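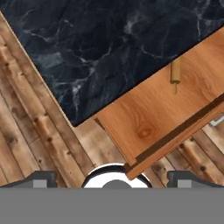
Rodica Barbu asks whether vinegar diluted with water is safe for a marble counter, as her household has always used it on tile. It is not recommended. Vinegar, lemon juice and most bathroom descalers contain acid, and acid dulls the polish on marble. The dull spot that remains is called an etch mark. It is damage to the surface itself and cannot be washed away.

Care of Stone and Wood Surfaces in the Kitchen
Household Guidance Sheet 7
Issued by the Bellamy Home Advice Office
Revised 19 Nov 2020

Scope

This sheet covers the routine care of natural stone counters and of plank wood used on floors, walls and open shelving. It replaces the sheet issued in September and incorporates questions received from readers since that time. It does not cover laminate, poured concrete or engineered quartz, for which the manufacturer's instructions should be followed.

Daily cleaning of stone

Remove crumbs and grit with a dry, soft cloth before any liquid is applied. Grit dragged under a wet sponge is a common cause of fine scratches.

Wash with warm water and a few drops of mild dish soap. Rinse with a second cloth and clean water, then dry the counter fully. Soap that is left to dry forms a film, and on dark stone the film shows as gray smears that are easily mistaken for wear. If smears are already present, two or three rinses with plain water will usually clear them. Additional soap will make them worse.

Scouring powder, steel wool and the rough side of a kitchen sponge should not be used on polished stone. Glass cleaners should be checked for ammonia and for vinegar before use.

Spills

Wine, coffee, tomato sauce, fruit juice and soft drinks should be blotted at once. Wiping spreads the liquid over a wider area. After blotting, rinse the spot with water and dry it.

Cooking oil behaves differently. It does not etch marble, but it can soak in and leave a darkened patch. A paste of baking soda and water, spread over the stain to the thickness of a coin and covered with plastic wrap, will draw out much of the oil. Leave the paste for a full day, remove the wrap, allow the paste to dry, and lift it with a plastic or wooden scraper. The treatment may be repeated. Old stains can need three or four applications, and some will only fade.

Bakers who roll dough directly on the stone should clear dried dough with a damp cloth laid over it for several minutes. Metal bench scrapers leave marks.

Testing and sealing

Place a tablespoon of water on the counter in a spot that receives regular use and leave it for ten minutes. If the stone beneath has darkened when the water is wiped away, the sealer is worn and should be renewed. Very dark stone may be difficult to judge, and a flashlight held low to the surface is helpful.

Sealer is applied to a clean counter that has dried overnight. Work in small sections, keep the windows open, and wipe off all excess within the time stated on the container. Dried excess leaves a haze. Use only a sealer labeled for natural stone and for areas where food is prepared.

Readers should note that sealing slows staining only. It gives no protection against acid, and a sealed marble counter will etch as readily as an unsealed one.

Plank wood near the kitchen

Rough or aged boards collect dust and grease in the grain, in the knots and along the seams. Vacuum them weekly with the brush attachment, moving in the direction of the boards. A beater bar can lift splinters and should be switched off. 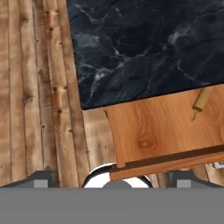 Fig. 2. Weathered planks and veined dark marble.

For greasy areas, wring a cloth in warm soapy water until it no longer drips and wipe along the grain. Follow with a clean damp cloth and a dry one. Steam mops are unsuitable for plank wood of any age. Standing water enters the seams, and the boards may cup or lift at the edges.

Nail holes and open knots may be left as they are on a wall. On a floor, any hole that catches a sock or a broom should be filled with wood filler of a matching shade, allowed to harden, and sanded lightly by hand. Lead paint may be present on old reclaimed boards that carry traces of paint. These should be tested before any sanding is undertaken.

Oil finishes need renewal when the wood looks gray or feels dry. Apply a thin coat with a lint-free cloth and remove what has not been absorbed after fifteen minutes.

Caution: cloths soaked in linseed or similar oils can heat up and catch fire on their own. Lay them flat outdoors, away from buildings, until they are completely dry and stiff, or place them under water in a lidded metal can. They must not be left crumpled in a trash bin.

The joint between stone and wood

Where a stone counter meets a wooden wall or shelf, a flexible sealant is preferred to grout. Wood moves with the seasons and stone moves very little, and a rigid joint will crack. Inspect the joint twice a year. Cracked sealant should be cut out completely with a plastic tool before new sealant is applied, and masking tape on both sides will keep the line clean.

Questions received

Mutua Rashidi asks whether hot pans may be set on stone. A trivet should be used in every case. Sudden heat can crack a slab along a natural vein, and it can also discolor the sealer.

Brândușa Neagu asks how a small etch mark can be made less visible. A marble polishing powder, rubbed in with a damp cloth according to the directions on the package, will improve light marks on a polished counter. Deep or widespread etching should be referred to a stone restoration firm. Request a written estimate, and ask that a small hidden area be treated first.

Liviu Dinu asks whether furniture spray may be used on a plank wall. Sprays containing silicone are discouraged, as they interfere with any finish applied later.

Supplies to keep on hand

Soft cotton cloths, kept separately for stone and for wood
Mild dish soap
Baking soda, 500 grams
Plastic scraper
Stone sealer suitable for food areas
Vacuum brush attachment
Trivets and cutting boards

Printed copies of this sheet may be requested from the Bellamy Home Advice Office. Questions for the next revision should be addressed to Ruxandra Bratu and should state the type of stone or wood, the finish if known, and any product already applied.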